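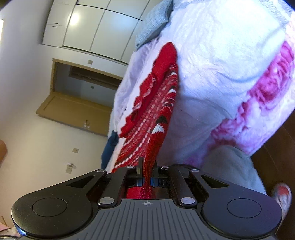 Mahsa Tabrizi owns up to 300 pairs of hand-knitted socks and she'd like it known that she has worn most of them. "People think it's a collection," she told me, before I'd even got my notebook out. "It's a drawer that got out of hand!"

I'd gone over to talk to her about laundry, of all things. Mahsa has knitted for 24 years and taught sock classes for a good few of those, and the thing her students ask her most has nothing to do with heels or toes. They want to know how to wash the blessed things. So I asked her too (I have a guilty history with a green pair my aunt made, and a boil wash, and we'll leave it there).

She does a sock wash when the basket's full and never by the calendar. Reds go in separately the first few times. "I don't care what the label on the yarn says. I did a Christmas pair in November one year, lovely deep red with little white flecks all over, and I put them in with a pillowcase. Well. It was a pink pillowcase after that." She's still got it, by the way. It's on the spare bed.

These days each new pair gets a soak in a bowl of cool water on its own, and if the water colours she tips it out and goes again. Then a drop of wool wash, no rubbing, and a press between two towels. Wringing is the one thing she gets cross about. "You wouldn't wring a cat," she said, and then looked a bit worried that I'd print it.

Patterned socks are where it gets fiddly. When you knit with two colours the spare yarn runs along behind the stitches, and those loose strands catch on everything -- toenails, rings, the zip of a duvet cover. Mahsa turns hers inside out to check for pulled strands and eases them back with a blunt needle. She was taught this by Eino Lindqvist, who ran the wool shop where she had a Saturday job as a teenager and who sounds terrifying. "Eino would take a sock you'd spent a month on, turn it inside out and not say a word about the front. He only wanted to see the back. If the back was a mess he'd hand it to you and go and make coffee."

I asked about cuffs, as mine always go baggy. She had a lot to say about cuffs! A plain rib will spring back if you dry it flat and don't hang it by the top. A rolled cuff looks after itself. The fancy edges, the scalloped and frilly sorts, need a minute with your fingers while they're damp, teasing each little curve out, or they dry in a crumple and stay that way till the next wash. She pegs nothing. Everything goes on a rack with a towel under it, toes all pointing one way, and that part is pure habit, she says.

Then there's the sheet problem, and I was so pleased to hear it isn't only me. You wash the bedding, you heave it out in one great lump, and days later you find a sock has been living in the corner of the fitted sheet. Mahsa once lost half of her favourite pair for a whole summer. "I'd already knitted another one to match. So now I've got three. I take turns."

Her fix is to shake out every piece of white bedding before it's folded, however late it is, and run a hand into the corners. Her friend Iddrisu Quartey goes further and pins his pairs together at the cuff. Mahsa won't have that near her knitting, pins leave holes, but she does allow a loop of cotton thread tied loosely through both tops.

And folding? No balls. Turning one cuff over the other to make a ball stretches it, and after a year or so you've got one sock that stays up and one that doesn't. She lays the two together, folds them in thirds and stands them up in the drawer. The thick ones live at the back until it turns cold, with a bit of cedar, and she takes them out twice a year to look for moth.

She does mend, though less than she used to. A heel gets darned once, maybe twice, in whatever yarn is nearest, and she rather likes it when it clashes. After that it's bed socks, and after that it's for polishing shoes.

Before I went she asked what had become of my green pair. I told her they'd fit a small doll. She wanted to see them anyway, so I'm posting them to her, and she's promised to tell me what the backs are like.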